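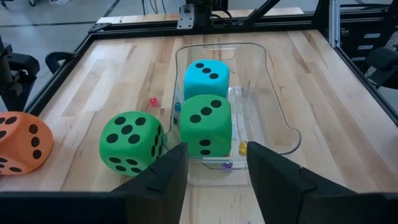 Pourquoi le bras ne s'était-il pas arrêté ?

Parce que la limite d'effort avait été relevée à 400 pendant la nuit et que personne ne l'avait ramenée à sa valeur d'origine. Lise Chisholm l'écrivit telle quelle dans le rapport, puis effaça « personne » et mit son propre nom.

Elle avait dormi trois heures. Son poignet droit était bandé. L'infirmière avait parlé d'une contusion et lui avait donné une feuille avec des exercices à faire matin et soir.

Lucie Arsenault arriva à neuf heures avec deux cafés et l'imprimé du journal machine.

— Kendau veut savoir si on continue, dit-elle.

— On continue quoi ?

— Le tri. Les dés, le bac. La démonstration est maintenue.

Lise prit l'imprimé de la main gauche. La consigne de départ était de 40. À l'essai 288, la pince avait perdu un gros dé en mousse, et la même chose s'était reproduite aux deux essais suivants. Elle se souvenait d'avoir ouvert la page des paramètres. Il était tard, elle voulait une série propre avant de rentrer. Elle avait monté la valeur, la pince n'avait plus rien lâché, et elle avait laissé tourner.

À l'essai 365, un petit dé s'était coincé contre la paroi du bac. Elle avait mis le bras en pause et tendu la main.

— Tu avais appuyé sur pause, dit Lucie. C'est dans le journal.

— Pause, oui. Pas arrêt.

Le contrôleur Sorkix faisait la différence. En pause, il gardait les moteurs sous tension et reprenait le mouvement dès que la caméra retrouvait sa cible. Le manuel le disait à la page des modes. Lise avait traduit cette page elle-même, l'année où Turcotte avait acheté les deux premiers bras.

Elles descendirent à l'atelier. Lucie coupa l'alimentation au tableau, posa son cadenas et garda la clé dans sa poche. Puis elle examina les doigts de la pince un par un, sans parler. Celui de gauche avait un peu de jeu.

— Il avait déjà ça hier ?

— Je ne sais pas. Je n'ai pas regardé.

Lucie le nota. Elle resserra la vis, retira son cadenas, remit le courant et entra 40 dans la page des paramètres. Elle demanda à Lise de lire le chiffre à voix haute. Lise le lut. Elles reculèrent toutes les deux derrière la ligne jaune et Lucie lança un cycle à vide.

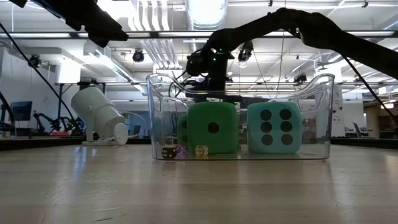

## Le rapport

L'homme de Closta, l'assureur, téléphona vers onze heures. Il voulait connaître l'heure de l'accident, le nom du témoin et la distance jusqu'au bouton d'arrêt d'urgence.

— Il n'y avait pas de témoin, dit Lise.

— Vous étiez seule avec la machine ?

— Oui.

Elle l'entendit taper. Il demanda si c'était permis. Elle répondit que non, pas après vingt heures, et qu'elle avait signé le règlement comme tout le monde.

L'après-midi, elle termina la partie des causes. Lucie relut par-dessus son épaule et lui fit ajouter le jeu dans le doigt gauche, avec la mention « antériorité inconnue ». Pour les mesures à prendre, elles proposèrent un mot de passe sur la page des paramètres et la suppression du bouton pause.

— Turcotte va dire que ça ralentit les essais, dit Lucie.

— Oui.

Lise signa de la main gauche. La signature ne ressemblait pas à la sienne, et elle dut joindre une note pour l'expliquer.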